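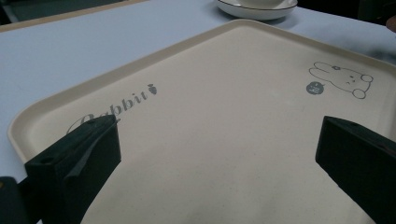

Svitlana Palamarchuk asked that this report open with her objection: the bill tracker still lists committee amendments a day late, and two Fleltton readers missed a hearing on the parental notice bill.

Status at 12 December 2020:

Bills indexed: 300, of which 269 carry full vote records. The rest await roll calls from the Skov clerk's office.

Hearing alerts: moved to the Akon server. Delay now four hours.

Spending: 80 percent of the Bolier grant. No change to the budget is requested.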